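The notice was to be 500 words and no more. The paper had been firm about it. The doctor's niece wanted her mentioned by her proper title, wanted the clinic at Flirnavar mentioned, and did not want the word "beloved".

I had written notices for the paper before, mostly for farmers and one retired harbour pilot. I took the job because I had been the doctor's patient for most of my life and thought I knew enough.

I knew very little. I knew she had cold hands and kept the surgery window open in October. I knew she had come over from the mainland as a young woman to fill in for a month, and had stayed. Beyond that I had to ask.

The niece gave me the keys to the house and told me the papers were in the back bedroom. There were twelve boxes. The doctor had kept a daybook for every year of her practice, and in each one she had written down the births as they came, with the weather and the time she got home. The last birth in the last book had a number beside it, 1349, underlined once.

I sat on the bed and read for most of the afternoon. She did not write much. "Boy, long labour, snow. Home 5.10." "Twins, girls. Mother well. Ate at the house." In the second year there was a page with only a date and the words "Lost her", and then nothing for 22 days, and then a girl, born in rain.

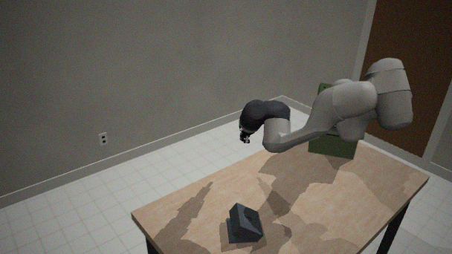 I made a pot of tea in her kitchen and went through the letters next. The health board had tried to close the clinic twice. The first time she wrote back asking them to come and drive the road in winter, and somebody did, and it stayed open. The second time she bought the building. She had borrowed the money from Postma, the feed merchants, at a rate written in pencil on the back of an invoice. The last payment was marked off when she was sixty-one.

I had sat in that waiting room hundreds of times and never once wondered who owned it.

There was a letter from my mother. I knew the handwriting before I had it out of the envelope. It thanked the doctor for coming out on the night of my father's accident and said that she would not forget it. It said the boy was sleeping again. I was the boy. I read it twice and put it back in the box where it had been, between a bill for roof slates and a card from a family I had never heard of.
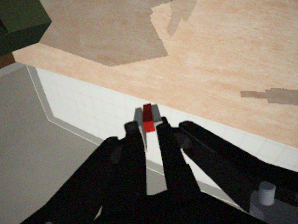
By evening I had nine pages of notes. I walked home along the shore road with them inside my coat. The ferry, the Anix, was coming in with her lights on, and the man on the pier lifted a hand to me, and I lifted mine. He was in the daybooks too. I had seen his name that afternoon - breech, hard frost, home at seven.

I wrote the notice that night at the kitchen table. The first draft was far too long. I took out the roof slates and the invoice. I took out the road in winter and then put it back. I left out my mother's letter, as it had been hers to write and the doctor's to keep.

When I counted, it came to 505 words. I looked for five to lose. I had called her tireless, and the daybooks said plainly that she was often tired, so that went. I took "very" out of two places. I had also written "sadly missed", and that made up the five.

I rang the niece in the morning and read it to her. She was quiet for a bit and asked if I would put in that her aunt had been a bad driver. I said there was no room. She said people would expect it. So I took out the name of the medical school and put in the driving, and she said that was better.

It was printed on 2022-10-27, on the page after the tide tables. They had set it beside an advertisement for Level, the shop that sells flooring, and they had misspelt Flirnavar in the second line. I cut it out all the same.

A week later I took the keys back. The niece was packing the boxes into her car, and she had left one on the step. She said I could have the daybook for my own year if I wanted it. I looked myself up standing there by the car. "Boy, small. Wind from the east. Walked home, 4.40."

I asked her where the doctor would have been walking from. She said the car had most likely been in a ditch.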